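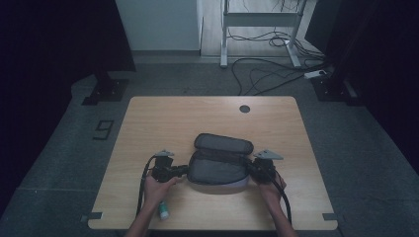 Gray zippered case, open on the table, with a white-and-green tube held upright in the left hand.

Small cases for small things

The Dovon newsletter gets more mail about pouches than about suitcases, so this item is for the people who keep asking what to do with lip balm, plasters, earplugs and spare keys.

A soft case with a zipper around the rim is the easiest kind to live with. It opens up like a clamshell and you can see everything in it at once. Drawstring bags are cheaper, but whatever you want is always at the bottom.

Empty it first. Shake out the crumbs, wipe the lining with a damp cloth and leave it open until dry. Run the zipper both ways. If it sticks, rub the track with a plain candle.

Sticks and tubes go in lengthwise, caps tight, along the edge. Flat items go underneath. Anything that can leak gets its own small bag. Don't fill the case so full that you have to press the lid down to close it. That is what ruins zippers.

Our readers' swap table at the Harawira hall had 47 cases on it last time, and only 2 went home unclaimed. The next one is in September. Bring cases clean and empty, with working zippers. Pencil cases and glasses cases are fine too.

Meko has repair kits at the front desk for anyone with a loose slider. Please return the pliers when you are done.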